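Chapter 3
Planning and Budgeting for Hand-Held Data Collection Equipment

Learning objectives

After completing this chapter, the reader should be able to:
Distinguish the purchase price of a hand-held gripper from the cost of keeping it in service.
Prepare an equipment schedule that covers grippers, headsets, workstations and consumables.
Identify the room conditions that must be settled before an order is placed.

3.1 The Unit of Purchase

Organizations that plan to automate manual tasks often begin by recording how people perform them. The equipment used for this purpose is smaller and less costly than a robot arm, and for that reason it is frequently bought without a plan. A department that would never order an industrial arm without a site survey may order a dozen hand-held grippers on a single requisition, only to find that it has no place to charge them and no stock of replacement pads.

In this chapter the unit of purchase is the station. A station consists of one operator, the grippers that operator holds, any equipment worn on the head or back, and a share of the desks, computers and network connections in the room. Budgets prepared by the station are easier to defend than budgets prepared by the item. They also show at once what must be bought again when a second group of operators is added.
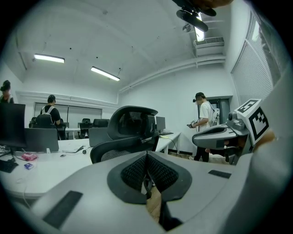 Figure 3.1 Hand-held grippers in use in a room furnished with desks and computer monitors. The gripper in the foreground carries a marker cube.

Printed markers deserve a line of their own in the schedule. A marker that is scratched or dirty may no longer be read reliably, and a gripper without a readable marker is out of service regardless of its mechanical condition. The Jemdale laboratory, whose records are used throughout this chapter, at first entered markers under office supplies. When its budget was reviewed in June, the planners moved them to spare parts, where they could be reordered along with pads and cables.

3.2 Fixed and Recurring Costs

Fixed costs are incurred once for each station. They include the grippers, the headset, the workstation and the furniture. Recurring costs include pads, straps, batteries, data storage and the time of the person who inspects the equipment. Planners should assign every item to one of these two groups before requesting quotations.

The Jemdale laboratory received quotations from Cikden and Verbruggen. Cikden offered the lower price per gripper but sold replacement pads only in sets, at $369 per set. Verbruggen included 2 sets of pads with each gripper and charged an annual service fee of $2000 for the room. Over one year the Cikden offer was less expensive. Over 3 years, with pads replaced on the schedule the laboratory had set, the order was reversed. The full comparison appears in Table 3.2 at the end of the chapter.

3.3 Space, Furniture and Shared Use

A room that serves well as an office may serve poorly as a collection room. Operators wearing headsets need clear floor between desks, and chairs on casters tend to drift into it. Cables that drop from a desk to the floor should be secured before the first session. Where several operators work at the same time, the number of stations is usually limited by floor area, and the equipment order should be reduced to match.
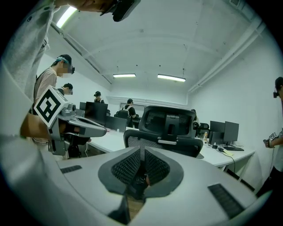 Randa Bitar, commenting on a draft of this section, objected that floor area is seldom the first limit reached. In her view, planners should begin with storage and charging: "We had room for every operator at Bistivano and outlets for half of them. Count the outlets before you measure the floor." She also recommended that the cost of electrical work be shown separately, so that it is not removed when the equipment order is cut.

Both approaches are acceptable, provided that the limiting condition is stated in writing and attached to the request for funds. Section 3.4 presents a form for this purpose.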